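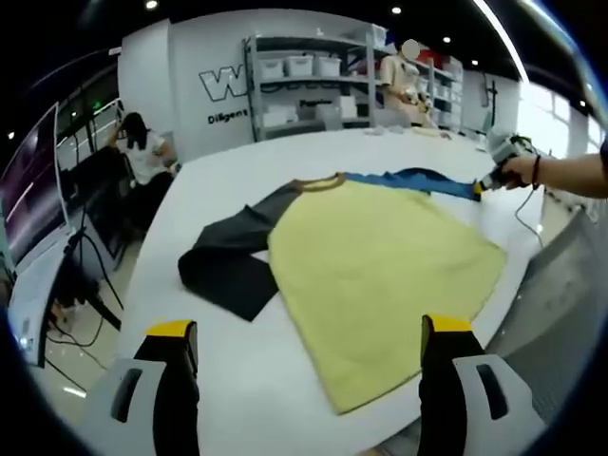

A raglan shirt laid out on a white table.

Wanted: people who don't believe in smart glasses

Fover is looking for 46 people to wear a pair of camera glasses for four weeks and tell us what is wrong with them. The glasses are the Zernatar, second version. You may have read that they will replace your phone. We have read that too, in the maker's own leaflet, and we'd like to see some proof.

We are a small testing outfit in Skernside. We don't make the glasses and we don't sell them. The maker, Rinaldi, pays for the trial but does not see your name or choose what goes in the report. If you think that arrangement sounds a bit cosy, say so on the form. Several people did last time and we took them on.

What you would do

Wear the glasses for at least four hours a day, doing whatever you normally do. Fill in a short diary each evening. Come to our office every Friday at 6pm for a group chat, which usually overruns. We want to hear about sore ears, flat batteries, directions that send you the wrong way and friends who ask you to take the things off -- dull stuff, mostly, and the launch videos skip it.

The last trial had 112 people in it and produced 3,692 diary entries. A good many of them said "fine". Please don't apply if you are likely to write "fine".

Who can apply

Anyone over 18 who lives within easy reach of Skernside. You need a phone less than five years old. Prescription lenses can be fitted, though they take a week and very strong ones may not be possible. We have plenty of gadget fans already, so drivers, shop staff, parents of small children and people who still print their tickets will go to the top of the pile.

You can't wear them while driving, or in schools, surgeries or changing rooms. The recording light must stay uncovered.

What you get

£112 at the end, plus bus fares on Fridays. You don't keep the glasses -- ask us afterwards whether you'd have wanted to.

The trial starts in March. Forms are at the Fover front desk or on our website, under "Trials".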